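Mukero Residents Association
Minutes, May 24, 2022

Present: Ataahua Whitelaw (chair), Stelios Panagiotou (minutes), 29 members.

1. Minutes of the last meeting approved with one spelling fixed.

2. Footbridge. The 1844 stonework needs repointing on the creek side. Stelios has one quote and will get a second. Members agreed to spend up to $500 on a survey.
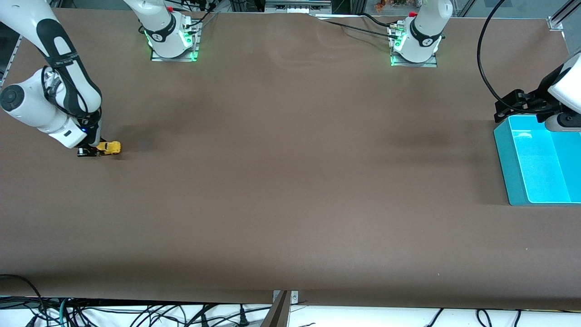 Long table with brown top and two white arms

3. Summer picnic. Moved to August. Ataahua to book 50 chairs.

4. Parking on Trunarach Lane. Held over.

Meeting closed.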